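Pennington Tenants Association, minutes of the general meeting
Lost and found, laundry room, bike storage

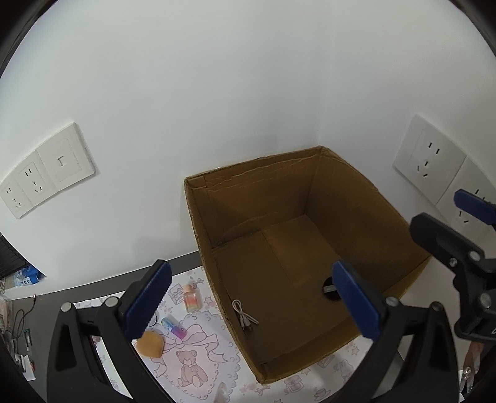 PENNINGTON, May. Meeting opened 7:05 pm in the first floor lounge. Zohreh Amini chairing, Tsz-kin Lo taking notes (typing fast, sorry in advance).

Last minutes: approved. One fix, the hallway light out on the second floor is the east end, not west.

Money
Balance 1,356 dollars. Only thing out since last time was paint for the mailbox area. Stilero invoice for the door closer not in yet. Zohreh will call them again.

Laundry room
Long one. Dryer by the window still leaves everything damp after a full cycle. Marisum came out, cleaned the vent, charged us nothing, said call back if it keeps up. It's keeping up. Tsz-kin to call back.
Start time on the door sign says 7, some people running loads at 6. Unit 18 is right over the machines and has asked nicely twice. Agreed 7 stands, bigger sign.
Request to bring back the sign up sheet. Long back and forth. Voted down. People to set a phone timer and move there stuff when it's done. If a load is sitting finished for 20 minutes it can be put on the folding table, folded or not.

Lost and found
Goes in a cardboard box from now on, no more leaving things on the radiator. Charging cables are the main thing, white ones all look the same so put tape with your unit number on yours. Anything not claimed by the next meeting gets donated. Keys don't go in the box, keys go to Zohreh.

Bike storage
Room is full. Three bikes with flat tires and no tags. Notice goes on each one, owners have until the end of the month, then they go to the shop on Drara Street which takes them for parts.
Question whether strollers can go in there. Yes if folded. Scooters no, not with batteries, landlord's rule.
Hook by the door is loose again, dont hang anything on it.

Front door
Still not latching in wet weather. Pull it shut behind you. Somebody propped it open with a brick over the weekend, please don't.

Courtyard
Tomatoes are going in the two beds on the sunny side. Herbs in the third if anyone wants to plant them. Hose stays coiled on the hanger, it was left across the path and a person tripped (fine, scraped hand).
Grill: Zohreh asked the landlord, answer is maybe, wants it ten feet from the wall. Will measure.

Other buisness
Recycling pickup moves an hour earlier, bins out the night before.
Noise on the third floor landing, discussed, people involved were in the room, sorted out.
Welcome to the new folks in 9.

To do
Zohreh: Stilero, landlord about grill, laundry sign
Tsz-kin: Marisum about dryer, bike notices, send these out

Next meeting same room, same time, bring a chair if you can, we ran short.
Closed 8:20 pm.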